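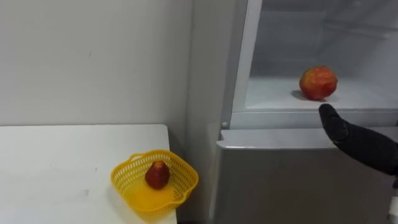
Room 117: the yellow basket on the white table, beside the open upper compartment.

Warncombe Residence, Kitchen Diary
16 Dec 2021

The small kitchen in Room 117 was opened at the usual hour. The delivery from Harms was received at the side door, checked against the order, and signed for. The invoice number is 3760 and the paper copy has been placed in the blue folder. One line on the invoice, for pears, was struck through by the supplier before arrival. The pears are to follow with the next delivery and no charge has been made for them.

The morning was given over to the fruit and to the refrigerator, both of which had been carried over from last week's list. The office has now asked twice that fruit for the winter break be kept cold in this room, as the main pantry will be locked and the heating in the corridor stays on. The present arrangement, in which everything sits out in a basket until someone takes it or it turns, was suitable in May when the room was in use all day. It is less suitable now.

The yellow basket remains in service. It was bought for bread, and was moved to fruit when the bread began to arrive sliced and bagged. The open sides are good for air. They are less good for anything with a soft skin, which takes the print of the mesh if it is left against the side for a night or two. Residents and staff are asked to place softer fruit toward the middle. The basket should also be set well back on the table. It was noted again today with one side a little past the edge, on the side nearest the refrigerator, where people pass with trays.

The position of the table was discussed. The Illow plan for the room shows it against the opposite wall, but the plan was drawn before the refrigerator was changed, and the writer sees no advantage in following it. With the table where it stands, fruit can go from the basket to the shelf without anyone crossing the floor. The gap between table and refrigerator should be kept as it is, for sweeping.

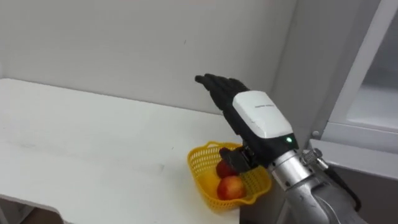
Apples in the basket.

The apples are of the ordinary eating kind. They keep well, and the only question is whether they should be kept with other fruit. The Itard household notes, which this kitchen has followed since 2000, advise that apples be stored apart because they hasten the ripening of whatever lies beside them. In practice this has been observed here with bananas and very little with anything else. It was decided that apples may share the upper compartment for the length of the break, provided that bananas do not go in at all. Bananas will be kept on the counter in the staff room, and the staff room has been informed.

Fruit is to be looked over before it is put away. Anything bruised should be set aside for the stewing pan - it is not to be returned to the basket with the bruise turned down. This has been mentioned in the diary before.

The tabletop has a number of gray marks that ordinary wiping does not remove. They are scuffs, in the writer's opinion, and date from the period when the folding chairs were stacked on it. A paste of baking soda is to be tried on a small area first. If the marks remain they may be left alone, as the surface is clean and the marks do no harm. The same applies to the few faint spots on the wall behind. A request to hang a notice board there was considered and declined. The wall is easier to keep in order bare, and notices can continue to go on the inside of the door.
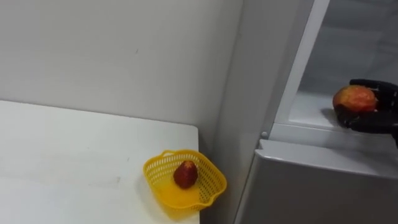 Red-and-yellow fruit at the shelf of the upper compartment.

The upper compartment has been assigned to fruit until the end of the break. The shelf was reported last week as being crowded with sauce bottles and half-used jars. These belong below. A card to this effect will be printed, as the handwritten one was taken down and has not been found.

The following points were agreed for the shelf. Round fruit should be placed with a little space between pieces, so that one can be lifted without sending the next toward the front. Fruit goes in unwashed and is washed when eaten. The compartment should not stand open longer than the work requires. It is understood that when a whole basket is being put away the door will be open for some minutes, and this is acceptable.

The temperature dial is set to read 40 on the small thermometer. It should be left there. It was turned down in the fall by persons wishing to chill drinks quickly, with the result that a quantity of grapes froze at the back and had to be used in a pudding. The pudding was well received, but the dial is not to be touched.

Matters outstanding: the printed card; the baking soda; the pears from Harms; a reply to Illow about the plan. The rubber mat under the refrigerator needs to be pulled out and rinsed, and this will require a second pair of hands. It has been entered for Monday.

The basket is to be washed in warm water when empty and returned to the table, handle to the wall.

Kitchen locked at the end of the afternoon. Key returned to the office.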